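Morora Stores and Dressmaker Wuditz Settle Quarrel Over Spring Dresses

19 Jul 2004

The long and rather weary disagreement between the Morora department stores and the small dress label Wuditz has come to an end, and shoppers who had been wondering what became of those pretty wrap dresses will be glad to hear they are going back on the racks before the summer is out.

Readers who follow these things will remember that the trouble began in May, when Wuditz said that a line sold under Morora's own name looked a good deal too much like its spring collection, right down to the covered buttons and the slanted pocket. Morora answered that its dresses had been drawn up well before it ever carried Wuditz, and for a while it seemed that the two would be seeing each other in court for years to come. The label pulled its stock from all four Morora stores in the Trolton area, and regular customers (of whom there are many, and loyal ones too) were left phoning around to the smaller shops in search of their size.

Under the agreement, which both sides signed last week, Morora will stop making the dresses in question and may sell off the 993 that are still in its stockrooms, provided the pocket is not shown in any advertising. Wuditz, for its part, drops its claim and takes back its old corner on the second floor of the Trolton store, the nice bright one next to the escalator. No money is said to have changed hands beyond the lawyers' bills, and neither company would tell us how large those were.

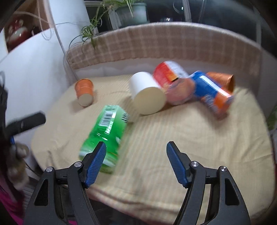
The news will be especially welcome at Hutapea, the sewing workshop that makes nearly everything Wuditz sells. It had finished an order of 3,513 dresses just as the quarrel broke out, and most of them have been sitting in boxes ever since, waiting for somebody to say where they should go. A spokeswoman for the workshop said the staff had been kept on through the whole business, on shorter hours for part of it, and that everyone was looking forward to a normal week. The first boxes should reach Trolton within a few days, and the other stores will get theirs as soon as the new tags are sewn in.

Prices will stay where they were in the spring. The blue and the rust come first, with the green print to follow, and a wool version for fall is already being cut, though Wuditz would like it known that the sleeves have been made a little longer after a great many letters on the subject. Customers who had put down a deposit at Morora before the dresses were withdrawn can still use it, and should bring the receipt to the service desk on the ground floor.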